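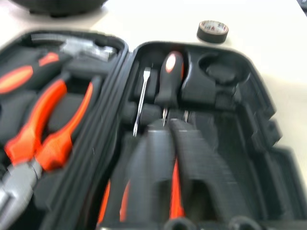
Célula Trokau para preparación de maletines de herramientas

Referencia 2339 · Fabricada por Dutar · Equipo bajo pedido

La célula Trokau coloca herramientas de mano en maletines con alojamientos moldeados: martillos, alicates, destornilladores, rollos de cinta aislante. Es un brazo con pinza de dos dedos y cámara de muñeca montado sobre una mesa de trabajo blanca, pensado para compartir espacio con la gente del taller. Nos gusta mucho este equipo, y eso que empezamos a trabajar con él por un encargo pequeño.

Qué hace

La pinza recoge cada pieza de la mesa, la orienta y la lleva a su hueco. El martillo es fácil. Los destornilladores tienen su gracia: van en canales estrechos y hay que entrar con la punta alineada, porque un par de milímetros de error y el mango se queda montado sobre el borde. Los alicates se cogen por los mangos, y el programa guarda una posición distinta para cada grado de apertura. El rollo de cinta va siempre al final, en el alojamiento circular, cuando los dedos ya no tienen que volver a pasar por encima.

La cámara mira desde la misma muñeca, así que ve el hueco de cerca justo antes de soltar. Si el alojamiento está ocupado, el brazo se retira y enciende el aviso ámbar. Alguien echa un vistazo, lo corrige y pulsa continuar. ¡Nada de reiniciar toda la secuencia!

Cómo cambia el puesto

En el taller de Haldane, donde la célula trabaja desde mayo, preparar maletines era la tarea que todo el mundo quería rotar cuanto antes. Muchas horas con la muñeca girada, apretando piezas contra un molde que al principio siempre ofrece resistencia. En la primera tanda salieron 1921 maletines de la célula, y las personas del puesto pasaron a revisar el cierre, comprobar el estado de las herramientas y enseñarle referencias nuevas al brazo.

Esto último es lo que más ha sorprendido al equipo. Enseñar una referencia se hace a mano: se lleva la pinza hasta la herramienta, se guarda el punto, se lleva hasta el hueco y se guarda otra vez. Quien mejor lo hace es quien lleva años llenando maletines, que sabe de memoria qué pieza entra primero y cuál estorba a las demás. El orden de colocación que viene de serie salió de ahí, y también la costumbre de dejar la cinta fuera, junto al borde del maletín, hasta el último momento.

También hay cosas que cuestan. Las dos primeras semanas son lentas, hay que acostumbrarse a dejar las herramientas dentro de la zona marcada y el turno de tarde pidió (con razón) que el aviso sonoro se pudiera bajar. Ahora tiene tres niveles. Recomendamos reservar tiempo de turno para el aprendizaje, sin cargarlo sobre la producción del día.

Características

Pinza: dos dedos, puntas intercambiables
Cámara: en la muñeca, enfoque cercano
Memoria: hasta 1000 posiciones guardadas
Programación: por guiado manual o desde la pantalla Firero
Idiomas de la pantalla: español, portugués, francés
Avisos: luz ámbar y señal sonora regulable
Parada: pulsador en ambos lados de la mesa

Incluye

Brazo, pinza, mesa, pantalla Firero, juego de puntas de repuesto y dos jornadas de formación en el propio taller. Pedimos que asistan las personas que van a usar la célula a diario, además de mantenimiento.

No incluye

Maletines, herramientas ni transportador de salida. Para espumas muy blandas conviene enviarnos antes una muestra, ya que el molde cede y hay que ajustar la fuerza de cierre.

Recambios

Puntas de dedo, par: ref. 3919
El cambio se hace con una llave Allen y no obliga a repetir los puntos guardados.

Ficha revisada en septiembre de 2023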